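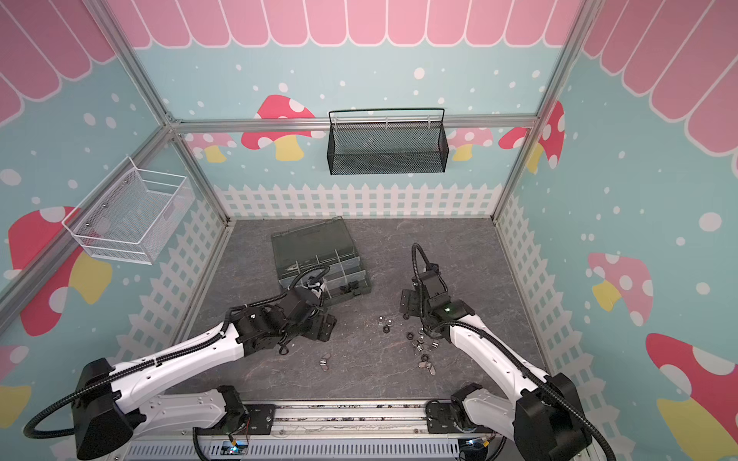
Plillberg Sorting Cell: Fault Report
Raimonds Rimkutė, 2020-10-09

Our two-arm cell was meant to put small hardware away in an organizer box. On run 24 the right arm stopped dead and reported a grip force error, while holding, as far as any of us could tell, nothing at all.
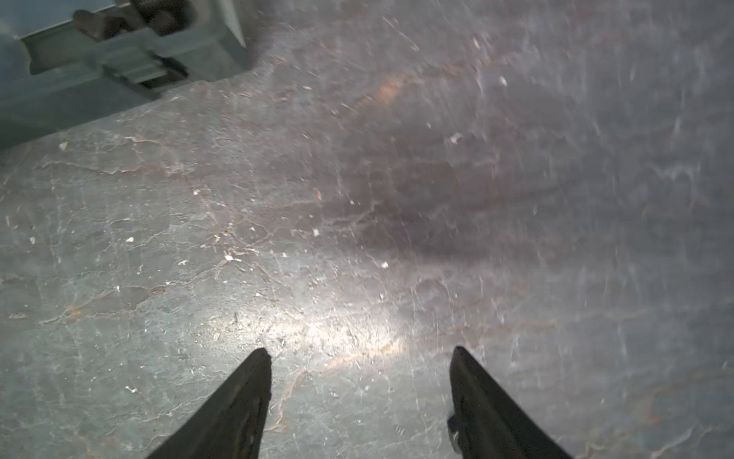

The log blamed code 1423, which the manual files under "other." We spent most of September suspecting the cable. The culprit was a zero offset I had typed in myself, with the sign flipped. It now gets checked before each run, by someone else.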